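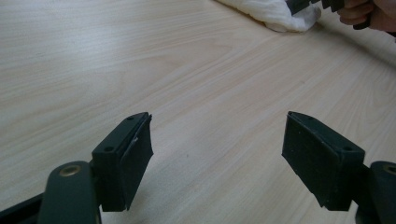

Laminate tabletop

A laminate tabletop is a flat work surface with a thin printed or pressed layer bonded to a core board. Common in kitchens, offices, school rooms. Pale wood looks sell best, light beige with fine long grain lines and a slight sheen where light falls on it.

Makeup

Usually 2 parts: the face layer and the core. Core is often particle board, sometimes plywood. Edges get a strip of matching band, glued on. Grain is a printed picture of wood in most cases, so it repeats if the top is long enough.

Makers

Grandlow started with desk tops, later moved into kitchens. Its Skilen line comes in pale and mid tones. Nurmi sells cut-to-size tops, item 442 being the pale beige one. Mesex makes edge band only. Minimum order there is 3000 feet.

Care

Damp cloth, mild soap. No scouring pads, they dull the sheen and it dosen't come back. Hot pans need a trivet. Standing water at a seam swells the core. Small chips can be filled with colored wax, deep ones can't realy be hidden.

See also: Countertop, Edge banding, Veneer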